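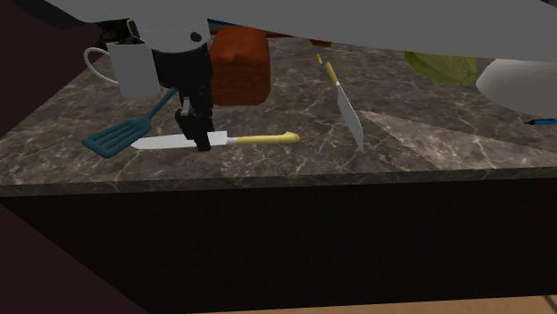

Simulated countertop in Takura, with the gripper's fingertips over the blade of a yellow-handled knife.

Kadov opens its gripper comparison suite to everyone

DRARNMONT, November 13, 2025 - We've been sitting on this one since June, and I'm so happy I finally get to write it up! Starting today, Kadov is making its full gripper comparison suite available inside Takura, our simulator for kitchen and tabletop work. If you've ever tried to pick between two grippers from a pair of spec sheets and a sales video, this is for you.

Let me back up a little. Most of the people who call us are small teams. They have one arm, maybe one gripper that came with it, and a list of things they'd like to pick up. They want to know if a different set of fingers would do better, and the usual way to find out is to buy the fingers. We used to do that too (we have a drawer full of them, and it was not a cheap drawer).

With the new suite you load your arm, choose a gripper, choose a controller, and run the same tasks with each combination. The counter, the objects and the starting positions stay put between runs, so when a score changes you know it came from the thing you changed. There are 600 tabletop layouts in the first release, and you can run each one as many times as your computer will put up with.

I want to talk about the knives for a second, because they've eaten up most of my fall. A mug is pretty friendly. It has a handle, it stands up tall, and there are lots of ways to get hold of it. A knife lying flat on a counter is thin and low, and going for the blade is a very different job from going for the handle. Add a slotted spatula right next to the tip, plus a second knife farther over pointing toward the front edge, and you have a layout that pulls scores apart in a hurry. Our test group started calling these the "silverware drawer" layouts, even though they're all out on the counter. The name stuck and it's in the menu now, sorry.

You also get to decide how crowded things are. A light layout gives you a few items with plenty of room. A busy one puts mugs, utensils, food and odds and ends on the same marble-look counter, with some things tucked behind others. You can move the camera too, and I'd really encourage you to try it! An arm can hide a big piece of the counter from its own camera, and a controller that looks great from one viewpoint may do much worse from another. We score each camera position separately so you can see that for yourself.

What comes with it:

Three controllers, ready to run: position, force-limited and hybrid
Finger shape and grip force settings you can change between runs
Adjustable camera placement, with saved viewpoints
A side-by-side report you can export as a spreadsheet
1000 free runs for every new account, no credit card needed

The Kumarasinghe Lab had early access over the summer and ran 3000 trials for us. They were not shy with their notes, and we're grateful. The first version of our report buried near misses in with total misses, and they wanted those split out. They were right. You'll now see a separate column for contact without a lift, which has become the first column I look at.

A word about what the suite doesn't do. It won't tell you how long a finger pad lasts, and it won't replace testing on real hardware before you put an arm to work. We think of it as a way to get from a long list down to a short one before you spend money. If your real results come out different from your simulated ones, please send them to us. We're collecting those for the next update and we'd love to have them.

Accounts are open now. Current Takura users will find the suite under the Compare tab after updating, and saved projects will carry over. Schools and nonprofit labs can write to our Drarnmont office for a larger run allowance.

About Kadov
Kadov makes simulation and testing software for teams working with robot arms. The company is based in Drarnmont and develops the Takura simulator.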